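Jan 13, 2020

From the Travel Desk: Come Along to the River Towns in November

Well, friends, the tree is down at my house, the last of the fudge has gone to the neighbors, and I have finally sat down with a pot of coffee and the big folder marked "Fall Trip." Many of you have been asking since before Thanksgiving where we are headed next, and I have had to bite my tongue more than once in the grocery store. I can let it out now. We are going to the river towns for the Lantern Weeks, and we are staying at the Thambiah House!

Those of you who have traveled with us for a while will remember that we tried to get in there once before and were told, very politely, that the house was full for the whole season. Wing-yan Su has been keeping after them ever since. She writes a lovely letter, as anybody who has ever received one of her birthday notes can tell you, and this past fall she got a telephone call in return. They are holding rooms for us, and not just any rooms but the old wing on the river side, with the long porch where they set out rocking chairs and wool blankets and, in the late afternoon, hot cider.

For anyone who hasn't heard of the Lantern Weeks, let me back up a little. Zununov Landing was a boatbuilding town, and the story goes that the families used to hang a lantern at the end of every dock in late fall so that the last boats of the year could find their way home in the dark. The boatyards are mostly gone, but the town kept the lanterns, and over the years they have spread from the docks up the hill, along the fences, into the churchyard, and all the way around the square. The lamps are lit at dusk by children from the town, who walk down from the school in a line, and the shops stay open late and put out little plates of things for you to nibble on. I went by myself two years ago to scout it for us, meaning to stay a night, and I stayed through the weekend and came home with a suitcase that would not close.

Now for how the trip goes. We leave from the usual parking lot behind the library, early, and I do mean early, so please have your coffee in a cup with a lid. The motor coach has 76 seats over two levels and a restroom downstairs. If stairs are hard on your knees, tell us when you sign up and we will put you on the lower level, near the door, and no one will give you a hard time about it. It is a good long ride, 282 miles from our lot to the front steps of the Thambiah House, and we'll break it up with a stop for lunch at the Jamel Orchard, where they do a chicken pie that I have thought about more often than I should admit. They also have a barn store with apple butter, quilts, and the kind of molasses cookies my grandmother made, the soft ones with sugar on top.

We should pull in at the hotel in time for everyone to find their room and put their feet up for a bit before supper. The first evening is a quiet one on purpose. Supper is downstairs in the dining room, family style, with big bowls going around, and afterward Fathima Sultana is going to give us a little talk by the fire about the history of the river and the people who worked on it. Fathima grew up just across the bridge, and she led walking tours in the town for years before she moved out our way. She has a way of telling you about a house so that you feel you ought to knock and say hello to the people in it. She asked me to say that questions are welcome and that she has brought slides, but only a few. 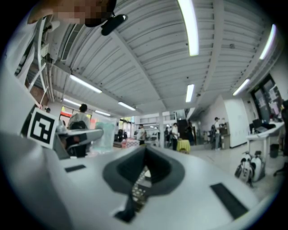
The next morning, after breakfast (they do a buttermilk biscuit, that's all I will say), we'll walk or ride over to the Clamo Mansion, whichever suits you. Clamo was built by a family that did very well in lumber, and they did not hold back when it came to the woodwork. The staircase alone is worth the trip. It goes up three floors in one long curl, and for the Lantern Weeks they wind fresh greens all the way up the banister and put a candle in each of the landing windows. The rooms are dressed for different years in the family's life, so you begin in the front parlor with everything very stiff and proper, and by the time you get to the back of the house it's the twenties and there is a phonograph going. The kitchen is my favorite. They bake in it while you are there, in the old range, and you get a square of gingerbread on your way out to the garden.

I should mention that the upper floors of the mansion can only be reached by that staircase. If you would rather not climb, there is plenty to see below, and the ladies in the conservatory put on a very nice tea. You can go straight there and hold a table for the rest of us.

We have the afternoon free. I know some of you like every minute planned, and I also know that some of you wander off no matter what I plan, so this seemed like the peaceful solution. There is a bookstore with a cat, a wool shop, a place that sells nothing but clocks, and a bakery on the corner of the square where you should get in line before three o'clock if you want the almond rolls. If you'd like company, Wing-yan will be taking a group down to the old boathouse, where a man still builds rowboats by hand and doesn't mind being asked about it. Wear flat shoes, as the path down is gravel.

Then comes the lighting. We'll meet on the porch at dusk and go down to the docks all together, so please don't be late. Bundle up! It gets cold by the water as soon as the sun drops, and I would bring gloves, a hat that covers your ears, and one more sweater than you think you need. The choir sings from the landing, and once the last dock lantern is lit they ring the church bell and everybody walks up the hill through the lights. I cried like a baby when I went, and I had nobody there to lend me a handkerchief, so I will be carrying extras.

On our last morning there's a short church service for those who want it and a late breakfast for those who don't, and plenty of people manage both. We load the coach after that and take the low road home along the river for as long as it lasts. Supper on the way back is on your own, at a stop with several places to choose from, and we should be home by bedtime.

The price is $300 a person, sharing a room, and that takes in the coach, your nights at the Thambiah House, both breakfasts, the first supper, the mansion ticket, and Fathima's talk. It does not cover your lunches, the tea at the conservatory, or whatever you get up to in the wool shop. There are only a handful of single rooms, and they do cost a bit more, so call and ask me before you send your check if you need one. If you'd like a roommate and don't have one in mind, write that on your form and I will do some matchmaking. I have a pretty good record, and at least one pair from the lighthouse trip now goes everywhere together.

Forms are at the front desk of the library and also tucked in the back of this newsletter. A deposit holds your place and the rest isn't owed until the end of the summer. If your plans change before then, you'll get your deposit back in full. After that it depends on whether we can fill your seat, and there is nearly always somebody on the waiting list who would be tickled to get the call.

One more thing, for those who came on the spring garden trip. I still have a green umbrella, a pair of reading glasses in a flowered case, and a very nice thermos, all left on the coach. They are in a box under my desk. Come by any morning and have a look, and if you have time to sit a minute, I have the pictures from my scouting trip and would love to show them to somebody who hasn't seen them yet.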